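Workshop notebook - August, Trinton session tapes

Started 2 pm. Carried on with the country and western box from the Drurkier sale. 53 reels in all, and the lids don't match the contents on at least a few of them.

Reel 14 is labelled as the Cusenum hall concert. Played it through on the left machine. It is the radio interview, both halves, with the singer talking about his first single and the long drive back from the coast. No music on it apart from a few bars of guitar before the host cuts in. Relabelled and moved to the speech shelf.

Reel 15 is the concert. Sound is good up to the fourth song, then there's a dropout on the right channel. Cleaned the heads and tried again, same place, same length. Must be on the tape. Left it alone and wrote the position on the card. 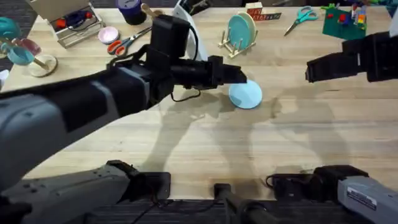
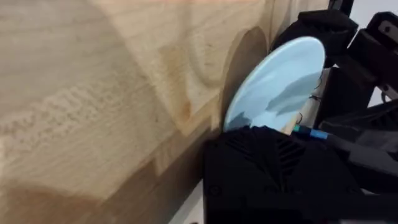 The light blue plate and the wooden surface, in both.

Still to do

- Check the running order on reel 15 against the Besson fan club newsletter. Their list has an encore that I can't hear anywhere.
- Find out who the second voice is in the interview. Sounds like the steel player, but he wasn't supposed to be on that tour.
- New leader tape. We have enough for more than 2 reels but not for the whole box.
- Ask Drurkier if the sale papers mention a date for the hall concert. The lid only says "spring".

Stopped after the second pass of reel 15. Transfers are on the shared drive under Trinton, speech and music kept apart - please don't merge them again.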